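Notes from the planning corner: the sink kitchen 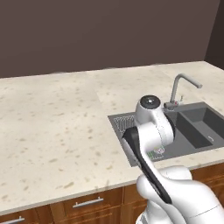
I promised an update on the motion planner in the last newsletter and then spent most of July chasing one bug, so you're getting the bug instead. Sorry! (Not very sorry, it was a good one.)

Some of you will remember that Ditorau, our planner, had been doing nicely in the plain kitchens and then went to pieces as soon as we loaded one with an inset sink. The arm would set off towards the basin, stop dead a little way out and sit there replanning until the timer ran out. I let a batch of 380 runs go overnight at Hiltthorpe and came in to find 60 of them had ended like that, all near the tap.

My first guess was the tap itself. It's a horrid shape for a planner, a tall spout that bends over at the top and comes back down, and I was sure we'd wrapped it in one fat collision box, so that the gap under the spout counted as solid. We had, and I fixed it, and I felt very pleased with myself for an afternoon. It cleared 20 of the bad runs. The other 40 carried on exactly as before.

Cheuk-hei Lai found the rest. She turned on the collision overlay in Prollitz, which I should have done on day one, and the basin had a lid. Whoever converted the sink mesh (me, last spring) had let the tool make a convex hull of the whole thing, so as far as the planner knew the sink was a solid block with a nice picture of a hole painted on it. Any goal inside the basin was a goal inside a wall. The runs that "worked" were the ones with goals out on the counter.

So the sink is now split into proper pieces: rim, drainboard, basin walls, floor. That pushed planning time up a bit and I had a grumble about it, but Yu's caching branch went in the same week and we've got most of it back. I've also added a check to the import script that shouts if a goal starts out inside something solid. It has already shouted at 2,155 stored goals, and yes, I'm working through them, and no, please don't delete the old list yet!

If you have a kitchen of your own on the shared drive, do pull the new import script and run it again before you plan anything near a sink. Cupboards and drawers look fine so far. I haven't tried the ovens.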